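Speaker notes – "What the arm costs after you've bought the arm"
Slot is 20 minutes, leave 5 for questions. Water on the left. Don't start with the joke about the forklift.

SLIDE 1 – title
Say who I am. Say Jinbridge refurbishes desktop computers and would like to do it with fewer sore wrists. Thank Yurii Yurchenko for the budget figures and for letting me show them with the bad ones left in.

SLIDE 2 – the quote
Put up the one-line version. Arm, gripper, delivery. Pause here. Everyone in the room has seen this quote and everyone has taken it to a boss. It's a lovely quote. It fits on one page and has no table in it.
Ask: who here has bought an arm and then gone looking for something to bolt it to? (Wait for hands. There will be hands.)

SLIDE 3 – where the money went
The arm was 44 percent of what we spent in the first year. Let that sit. The rest went on the table, fixtures, cables, a camera, two rounds of gripper fingers, and the hours of a person who was supposed to be doing something else.
Hours are the line people leave out. We left it out too. Finance found it in April, as finance will.

SLIDE 4 – fixtures
Printed fixtures are cheap per piece and you'll print a lot of pieces. Our plastic bill was small. Our redesign bill wasn't. Every time somebody says "could it also do memory", a new plate is born.
Budget for versions. Write the word "versions" in the spreadsheet so you can point at it later.

SLIDE 5 – the job itself
Memory modules, one model of desktop, case open on its side. We picked the easiest job in the building and it still filled the table.

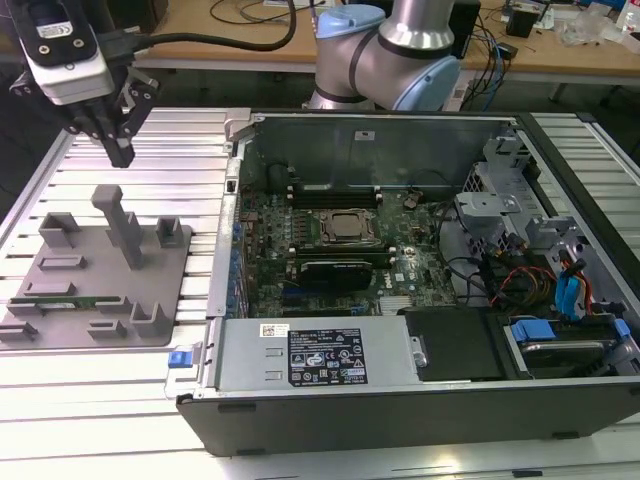

The Ciltomura proposal had us buying a second arm in the first year. Very tempting, and they brought pastries. We said no, mainly because we had yet to keep the first one busy past lunch. Rule I'd pass on: no second arm until the first one is boring.
De Haan quoted higher and included two days of training on site. I crossed the training out to save money. Then I bought it back in the autumn at full price. You may laugh here, Yurii did.

SLIDE 6 – what I'd put in the budget now
Spare fingers, before you need them.
Table space for the product AND the parts AND somebody's elbow.
A line for old computers to practice on. Ours came off the scrap pile, which felt free until sales wanted to know where the scrap pile had gone.
Some money with no name on it. Call it Skindside if you must – that was our code word for it, after the pub – but have it.

SLIDE 7 – payback
Don't show the payback chart for long. It's the vendor's chart with our numbers in it and the line gets shy toward the right. If pushed: we're behind the plan, ahead of my private guess, and the plan was written on a Sunday.

Questions. If someone asks whether we'd buy it again, say yes, then ask for the next question.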